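Subject: Re: Table finish lifting near the window end
List: Birnar Home Woodwork
Date: December 2025

Replying to the list as well as to the original poster, as a few of you wrote to me off-list with the same problem after my note on oil finishes.

> We have a solid wood kitchen table, bought secondhand. The varnish has
> gone cloudy in one patch and there are fine cracks at the end nearest
> the window. The rest of the top looks fine. I've been told to strip the
> whole thing, and I've also been told to just put another coat on. I
> don't own a power sander. Is there a middle way? Also, what do you all
> use that will stand up to hot plates and kids?

There is a middle way, and I'd try it first. Cloudiness and cracking are two separate problems, so take them one at a time.

The cloudy patch is most likely moisture under or in the finish. If it came from a hot dish or a wet cloth, it will sometimes clear without any help. Leave the table bare for a couple of weeks and keep the room dry. If it hasn't changed, rub the patch lightly with very fine steel wool and a little paste wax, always going with the grain. That takes care of haze in the top layer of the finish. It won't do anything for haze that sits down against the wood.

The cracks at the window end are sun damage. The finish has gone brittle there, and a new coat on top of it will crack along the same lines by next winter. I did exactly that on my own table and had to redo it in February, with the heat turned up and every door in the house shut. The old finish at that end has to come off.

You don't have to strip the whole top, though. If the table is made from boards running the long way, pick a seam and work up to it on one side. For the ends, feather the edge out over a hand's width so there isn't a ridge. A card scraper does this well and costs very little. Mine is a Gautier, which has been fine, but any flat piece of good steel with a proper burr will do. Follow with 200 grit paper on a cork block. Vacuum, wipe down with a rag dampened with mineral spirits, and let it dry overnight.

Before you put anything on, test for what's already there. Put a drop of denatured alcohol on the underside, or wherever the top's finish has run over the edge. If it turns sticky, you have shellac, and you can repair it with more shellac. If nothing happens it's probably varnish or something tougher.

For new finish I use a wiping varnish, Praltent satin, thinned for the first coat. Three thin coats, 8 hours apart at least, with a light rub between them. The can says you can recoat in 6 hours, but my shop is in the basement and I have never found that to be enough. Gloss is harder wearing in theory. It also shows every scratch, and you'd have to match whatever shine the old part has. If the two ends don't match once everything has cured, rub the whole top with wax and fine wool and they'll come a lot closer.

On hot plates: no varnish you can wipe on at home will take a pan straight from the stove. Use trivets. Kids are less of a problem than people expect — spills wiped up the same hour do no harm. What does the harm is a damp placemat left in one spot for days. 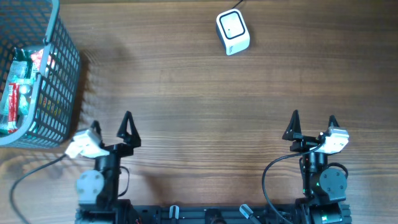

I sent a first draft of this to the Fatthorpe list as well, and one reply there disagreed about feathering. Fatthorpe Finishing wrote back that a feathered edge always shows in raking light, and that they would sooner scrape one whole board from end to end and stop dead at the seams on both sides. They also pointed out that the scraped wood will be paler than the rest for a year or so, whatever you put on it, and that a little amber shellac under the varnish evens that out.

I think they're right about the color. Use dewaxed shellac if you try it, or the varnish may not stick. On the feathering I'd say it depends on where your window is and how much it bothers you. Scraping whole boards is cleaner work but it's a good deal more of it, and you'd be taking off sound finish to get at the bad part.

One last thing on rags. Anything with oil or varnish on it gets spread out flat outdoors until it's stiff. Don't ball them up in a bin.

I have 2 spare scrapers if the original poster wants one for the cost of postage. Write to me off-list.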